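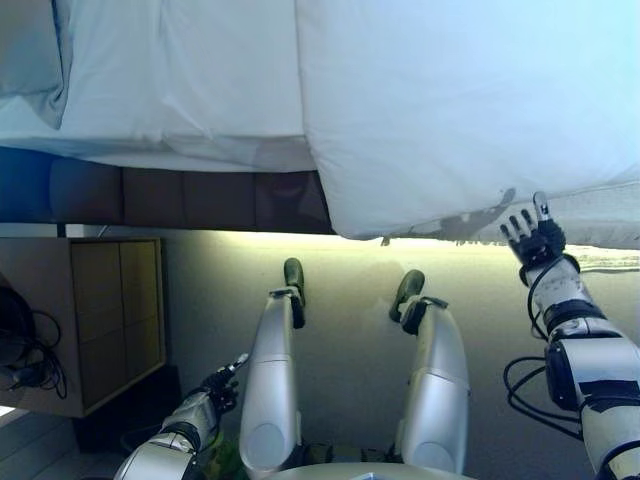

Carencombe bedroom: duvet, base and cabinet

Notes and pictures by Béla Nyitrai. Last revised 19 June 2026.

The bedroom at Carencombe was refitted in March. The page covers the bedding, the base and the storage, with the sizes and care settings in one place. Earlier pages on the hallway and the kitchen are still up and have not been changed.

Bed and cabinet

Dark brown upholstered base with a row of rectangular padded panels along the side. Light wooden cabinet next to it, four doors, two over two. White duvet spread over the bed and left to hang past the edge.

The base is a Ganonau, 120 cm wide and 200 cm long. It was delivered flat in two cartons and put together in the room. The padded panels are fixed from the inside, so a single panel can be taken off for cleaning once the mattress is out. The fixings should be checked again after the first month of use. Ours had worked slightly loose at the head end and took a quarter turn each.

Upholstery in this color does not show dust in low light and shows all of it in the morning. A soft brush attachment on low suction is enough. The seams between the panels need a narrow nozzle.

The cabinet is a Szénási. Spare pillowcases and sheets go in the upper pair of compartments, winter blankets in the lower pair. The doors are hung with small adjustable hinges, and the gaps were set after the cabinet had been leveled – doing it before leveling is wasted work. Cables tend to collect at this end of the room. A hook on the side panel is on the list for the next round of work, together with a longer extension lead.

The floor is a smooth gray-beige finish. Felt pads were put under the cabinet before it was moved into position. The base has none.

Duvet and pillow

The duvet is a Buvaditz all-season, stitched in pockets, with corner loops. The loops are tied to tapes inside the cover. Without them the filling moves toward the foot within a week, and the cover has to be shaken out from the corners. With all four tied it stays put, although the side edges still travel a little.

The duvet was bought one size wider than the mattress. With the mattress at 120 cm the overhang is nearly 11 cm more on each side than with the old one. The extra width makes a difference to anyone who turns over a lot. It also means the edge gets handled more, and the stitching there is the first thing to inspect at wash time.

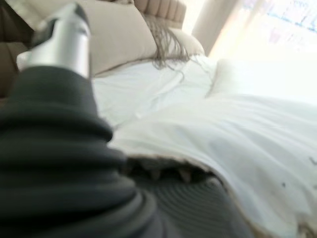

White cover with its edge lifted, a faint tan or beige border, and the beige pillow behind.

The color of the pillow was chosen as a near match for the floor. Sunlight makes white bedding look brighter than it does in the shop, and it deepens every crease. Ironing the cover reduces the creases for one night. I stopped ironing it in the first week and have not gone back.

Making the bed follows a fixed order. The bottom sheet is pulled tight at the head first, then at the foot, then along the sides. The pillow goes on next. The duvet is laid from the foot upward and straightened by taking hold of the two top corners and lifting once, with some force, so that air gets under it. Small corrections are made at the side edges afterward.

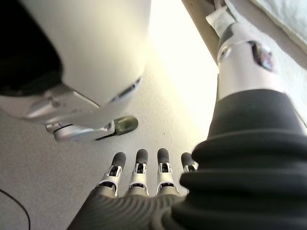 Washing is done on a separate schedule from the making of the bed. Cover and pillowcase go in weekly at the setting on the label, closed at the buttons so that smaller items do not end up inside. The duvet itself is washed twice a year in a large drum. The home machine takes it by volume, but the filling cannot move and the center stays damp. Drying needs low heat and several pauses to turn it by hand.

Marks on white fabric should be treated before the wash. Dry specks are brushed off first. Rubbing them with a wet cloth pushes them into the weave. Anything left after brushing gets a little plain liquid soap and nine minutes or so of standing time.

Still open: the hook for the cabinet, a second cover in the same size, and a decision on the curtain lining. The supplier has the lining in two weights. Samples of both are hanging at the window until the end of the month.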